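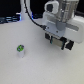
Figure 3. Small capped container (white body, green cap) standing on the pale tabletop.

4.2 Small containers on clear surfaces

The third group of objects in the study is the smallest and was the last to be added. Small upright containers with a cap, the sort that hold tablets, sweeteners, seeds, spare screws. We left them out of the pilot since they seemed too dull to tell us anything. Anca Gavrilă argued for putting them back in after the September visits, where they kept turning up in people's answers, and she was right.

The question for this section is simple. When does a small thing left out on a table get noticed, and when does it get put away? Earlier sections dealt with crowded surfaces (4.1) and with shelves (3.3). A clear surface is a different case. Figure 3 shows the kind of layout meant: one container, wide empty tabletop all round it, standing to the left and not in the middle. No tray, no cloth, no second object to belong with.

Participants were shown layouts of this type and asked to say in their own words whether the table was tidy. Then whether they would move the container, and where to. Answers were written down as given and sorted afterwards by two of us working apart. Disagreements were talked through and the sorting redone where needed. A total of 181 people took part and 117 of them said they would move it. Eleven gave no clear answer and are left out of the comparisons below, though their comments are kept in the appendix.

Colour came up more than we expected. The container in Figure 3 has a white body on a pale grey-white top, so the body hardly stands out. The green cap does. Many answers named the cap and not the container ("the green thing", "that green lid"), and the people who talked in this way were also more likely to want it gone. We would not push this too far. The Atier series used a container with a pale cap and the wording was vaguer there, but the Atier series was also done in a different room, with the lamp on, and we can't pull the two apart.

Shadow probably matters as well. With soft light the container casts only a very faint shadow, and several participants found it hard to say how big it was with nothing near it to compare. Two thought of a film tub, one of a glue pot. Guesses at size are not analysed here - see 5.1.

Position. The left side placement was read as "put down by someone" more often than the middle placement, which was read as "on display" or "waiting". This fits the Skastar layouts in 4.1, where items near a side of the table were taken to be in use. It doesn't fit the shelf results at all. On shelves a side position was read as stored, i.e. finished with. We think the difference is to do with what a table is for, but the interviews were short and we did not ask directly. Should have done.

Where would it go? Most answers named a kind of place and not an exact one: a drawer, a cupboard, "with the other ones". The last of these is interesting. People assumed there were other ones. A single capped container was treated as a stray member of a set, and the set was thought to live somewhere out of sight. Large objects in the Tondo group hardly ever got this response. A bowl on its own was just a bowl.

Six participants said they would leave the container where it was and add something next to it - a cup, a plant, a book - so that it "looked meant". We had no category for this and made one late. It has been applied back to the 4.1 answers too, where it turned up again but less plainly, as there was already plenty on the table to look meant alongside.

Some limits. The tabletop used is smooth and matt, with no marks or seams on it, and real kitchen tables are seldom like that. A visible grain or a join between two leaves gives people a line to put things against, and the Pîrvu table had one. Answers for the Pîrvu table are therefore reported seperately in 4.3. Also nobody was told what was in the container. A few asked. Those who took it for medicine wanted it put away high up and were firm about it, and one participant with small children wouldn't go on to the next layout untill she had said so twice. Contents should be controlled in any repeat, either by a label or by telling people at the start.

We also did not let participants handle the object. Handling changes the answers for keys and cutlery (3.2), mainly because a thing picked up tends to get carried off, so the figures given here should be read as what people say and not what they'd do at home. The follow up planned for October 2025 is meant to deal with this by using participants' own tables, cleared first, with the container left on them overnight.

4.3 takes up seams, edges and the Pîrvu table.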